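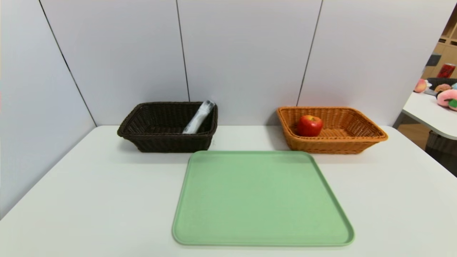 Figure 7.1. Poste de transfert : deux paniers tressés et un plateau vert sur une table blanche, devant des cloisons claires.

Chapitre 7
Quand le robot lâche l'objet : analyser une défaillance de préhension

Objectifs du chapitre

À la fin de ce chapitre, l'étudiant sera capable de distinguer une panne, une erreur et un incident de sécurité ; de reconstruire l'ordre des événements à partir d'un journal de commande ; de rédiger une fiche d'incident que les autres services peuvent comprendre ; de proposer une mesure de correction et de vérifier son effet.

Prérequis : le chapitre 3 (capteurs d'effort) et le chapitre 5 (planification de trajectoire). Le lecteur qui n'a pas étudié la section 5.4 sur les zones interdites doit la lire avant de commencer les exercices.

7.1 Un cas pour commencer

Dans les chapitres précédents, nous avons supposé que le robot réussit sa tâche. Cette supposition est utile pour apprendre les calculs, mais elle donne une image incomplète du métier. Une grande partie du temps d'un technicien est consacrée aux tâches qui ne réussissent pas, ou qui réussissent seulement une partie de la journée.

Le cas que nous allons suivre pendant tout le chapitre vient de l'atelier de formation de la société Wester. La tâche était simple à énoncer : prendre un objet dans un panier et le déposer sur un plateau. Les objets étaient choisis pour leurs différences. Une pomme est presque rigide, sa surface est lisse et sa forme varie peu. Un article allongé et emballé pose d'autres questions, car l'emballage peut glisser sur son contenu, et la position inclinée contre le bord du panier change la direction d'approche.

Le bras, un modèle Orix à six axes, était équipé d'une pince à deux doigts fabriquée par Šindelář. La vitesse maximale de l'outil était réglée à 300 millimètres par seconde pendant le transport. La force de serrage était fixée à 40 newtons pour tous les objets. Nous demandons au lecteur de retenir cette dernière information, car elle va revenir plusieurs fois.

7.2 Le déroulement de l'incident

L'incident a eu lieu pendant une séance de travaux pratiques. Mahmoud El Sherbiny surveillait l'écran de commande. Delia Ocampo se trouvait à l'extérieur de la zone de travail, du côté de la table voisine, et elle préparait les objets de la séance suivante.

Le robot a saisi la pomme normalement. Il l'a soulevée au-dessus du bord du panier, puis il a commencé le mouvement horizontal vers le plateau. Au milieu de ce mouvement, la pomme a quitté la pince. Elle est tombée sur la table, elle a roulé, et elle est passée par l'ouverture qui reste à droite de la dernière cloison. Madame Ocampo a fait un geste pour l'attraper. Ce geste a amené sa main dans l'espace de travail du bras.

À ce moment, le robot n'était pas arrêté. Le programme ne contenait aucune vérification de la présence de l'objet pendant le transport. Le bras a donc continué sa trajectoire jusqu'au plateau, il a ouvert la pince au-dessus de la surface libre, et le journal a enregistré le message « dépose terminée ». Monsieur El Sherbiny a appuyé sur l'arrêt d'urgence pendant le retour du bras. La main de sa collègue n'a pas été touchée.

Voici comment le journal présentait le cycle :

Étape 1 : approche du panier. Statut : correct.
Étape 2 : fermeture de la pince. Statut : correct.
Étape 3 : levée. Statut : correct.
Étape 4 : transport. Statut : correct.
Étape 5 : dépose. Statut : correct.
Étape 6 : retour. Statut : interrompu par l'opérateur.

Un lecteur qui possède seulement ce journal va conclure que le robot a bien travaillé et que l'opérateur a interrompu un cycle sans raison. C'est exactement ce qui s'est passé chez Wester pendant la première relecture. Le responsable de la ligne, Byung-chul Yeo, a classé l'événement comme « arrêt manuel » et il l'a fermé. Il a été ouvert de nouveau après le récit oral des deux personnes présentes.

7.3 Vocabulaire : panne, erreur, incident

Les trois mots sont souvent mélangés dans la langue courante. Dans ce manuel, nous les utilisons dans un sens précis.

Panne : un composant ne remplit plus la fonction pour laquelle il a été conçu. Un capteur qui ne donne plus de signal est en panne.

Erreur : le système se trouve dans un état qui ne correspond pas à la réalité. Dans notre cas, le programme considérait que la pomme était encore tenue, alors qu'elle était déjà tombée. Aucun composant n'était en panne.

Incident de sécurité : un événement qui expose une personne à un danger, même si personne n'est blessé. L'entrée de la main dans l'espace de travail constitue l'incident. La chute de la pomme, considérée seule, n'en est pas un.

Il faut remarquer qu'une erreur peut rester longtemps sans conséquence. Dans les essais du mois d'août, la même cellule avait perdu plusieurs objets pendant le transport. Ils étaient restés sur la table, et on les avait remis dans le panier sans remplir de fiche. L'information existait donc, mais elle n'était écrite nulle part.

7.4 La recherche des causes

L'analyse a été confiée à Mihret Berhe. Sa méthode mérite d'être étudiée, parce qu'elle sépare deux questions que les débutants traitent souvent ensemble. Pourquoi l'objet est-il tombé ? Pourquoi une personne a-t-elle été exposée ?

Pour la première question, elle a répété le transport 70 fois dans les mêmes conditions, avec la zone de travail fermée. Les chutes apparaissaient surtout quand la pince prenait la pomme au-dessus de sa plus grande largeur. Dans cette position, les doigts appuient sur une surface qui se resserre vers le haut, et la force de serrage pousse l'objet vers le bas. Augmenter la force ne corrige pas ce défaut et peut même l'aggraver. Le calcul complet est présenté dans la section 7.6.

Le point de prise était déterminé par la caméra. Or le bord d'un panier tressé est irrégulier, et il cache une partie de l'objet quand celui-ci est placé près d'une extrémité. Le logiciel de vision, Braveo, estimait alors un centre trop haut. L'écart était petit sur l'écran, mais suffisant pour changer le sens de la force verticale.

Pour la deuxième question, madame Berhe a examiné la disposition du poste. Les cloisons fermaient l'arrière et le côté gauche de la table. Sur le côté droit, la dernière cloison se terminait avant la table voisine. L'analyse de risque initiale disait que cette ouverture était acceptable, puisque le bras ne pouvait pas l'atteindre dans son programme normal. Elle n'envisageait pas qu'un objet puisse sortir, et encore moins qu'une personne puisse entrer pour le suivre.

À retenir. Une protection doit être évaluée pour le mouvement du robot, pour le mouvement des objets qu'il manipule et pour les réactions prévisibles des personnes. Rattraper un objet qui tombe est une réaction prévisible.

7.5 Les mesures prises

La fiche d'incident, signée le 1er décembre 2018, contient quatre mesures. Nous les reproduisons dans l'ordre de la fiche.

a) Contrôler l'écartement des doigts pendant tout le transport. Si les doigts se rapprochent plus que la largeur attendue de l'objet, le bras s'arrête et le cycle est enregistré comme « objet perdu ».

b) Calculer la hauteur de prise à partir de deux vues, et refuser la prise si les deux estimations sont trop différentes.

c) Prolonger la protection du côté droit par un panneau de 900 millimètres, et placer la préparation des objets à un autre endroit.

d) Remplir une fiche pour chaque objet perdu, même si l'objet reste sur la table.

La mesure a) a provoqué une discussion. Khôi Diệp, chargé de la programmation, a fait observer que l'article emballé se comprime pendant le transport. Avec un seuil unique, le robot s'arrêterait souvent alors que l'objet est bien tenu. Des arrêts trop fréquents présentent aussi un risque : les opérateurs prennent l'habitude de relancer le cycle sans regarder. Le seuil a donc été défini séparément pour chaque objet, et la force de serrage également.

La mesure d) paraît administrative, et plusieurs étudiants la jugent secondaire quand nous présentons ce cas en cours. Nous leur demandons alors de relire le paragraphe sur les essais du mois d'août.

Questions de réflexion

1. Le journal indiquait « correct » pour l'étape 4. Quelle grandeur était réellement vérifiée à cette étape, selon vous ? Quelle grandeur aurait-il fallu vérifier ?

2. Considérez la disposition de la figure 7.1. Faites un schéma vu de dessus et tracez les directions dans lesquelles un objet rond peut rouler depuis le centre du plateau. Comparez avec un objet allongé.

3. Monsieur Yeo a fermé le dossier en utilisant les informations qu'il possédait. Rédigez en cinq lignes la consigne qui lui aurait permis de prendre une autre décision.

4. Proposez un essai pour vérifier que la mesure b) est efficace. Précisez les objets, leur position dans le panier et le critère de réussite.

La section suivante établit l'équilibre des forces sur un objet arrondi tenu entre deux doigts parallèles. Nous commencerons par le cas sans frottement, puis nous ajouterons le coefficient de frottement mesuré au chapitre 3.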